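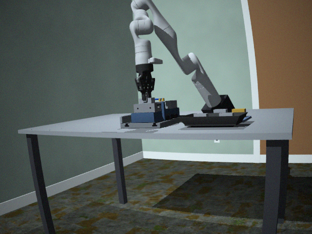
Juneck: readme for the community garden sayings and weather notes

G'day, and thanks for downloading Juneck. I put this together over a couple of very wet winters, and it's a pile of short garden diary entries, typed up from old notebooks and tagged so you can search them by plant, by pest and by what the sky was up to. If you've ever wanted to know how often a backyard gardener complains about snails, you're in the right place!

What's in it

There are 2,000 entries in the main file, entries.csv, and another 600 in a file called leftovers.csv. The leftovers are the ones I couldn't place in a season (people write "Sunday, planted beans" and then don't mention a month for the rest of the notebook, bless them). I'd leave them out of anything involving frost or rainfall, but they're lovely for language stuff and there's a cracking run of recipes for green tomato pickle in there.

Columns in entries.csv

entry_id: just a running number, it means nothing
notebook: a short code for the notebook it came from
season: summer, autumn, winter or spring, southern hemisphere
text: the entry as written, spelling and all
plants: common names, separated by semicolons
pests: same again, blank if none were mentioned
sky: my own tag, see below

The sky column

I went back and forth on this one. Gardeners hardly ever give you a temperature, they say things like "mongrel of a wind" or "soft rain, good for the lettuces", so I ended up with 5 tags: dry, damp, wet, windy and can't tell. Hauwa Afolabi tagged the whole lot a second time without looking at mine, and where we disagreed we talked it over on the phone. Most of our arguments were over damp versus wet. If it's a drizzle that stops the writer hanging out the washing, we called it wet.

Where the notebooks came from

Sveva Costa had the biggest box, which she'd been carting from house to house for years, and Stefaniia Nechyporuk let me borrow her late neighbour's diaries with the family's blessing. The rest came from people who answered my note on the noticeboard at the Benavides nursery. Everyone who handed over a notebook signed a form saying their entries could be shared. I've taken out surnames, street names and phone numbers, and one very long grievance about a fence.

Spelling

Left alone! You'll find capsicum spelt 3 different ways, and one writer who only ever says "caps". The plants column is tidied up, so search that if you want consistency. Colour words are a mess too — one notebook uses "grey" for lavender, silverbeet and possibly a cat.

Known problems

Notebook L4 got damp at some stage and the ink has run, so a fair few entries have [unclear] in them.
Zucchini is over-represented. I don't think I can fix that.
The season tag follows the calendar, so a hot spell in early March still comes up as autumn.
Pankaj Tyagi spotted that some December entries in notebook P2 were pasted in twice. The duplicates are gone from entries.csv but I haven't been through the leftovers yet.

Using it

Do what you like with it as long as it isn't for sale, and please mention Juneck somewhere. If you're teaching with it, Jytte Kárason has written a nice little worksheet on sorting the pests, in the folder called class. Commas inside entries are quoted properly, so any ordinary spreadsheet program should cope.

Found a mistake? Send me the entry_id and what you reckon it should say, and I'll get to it in the next update.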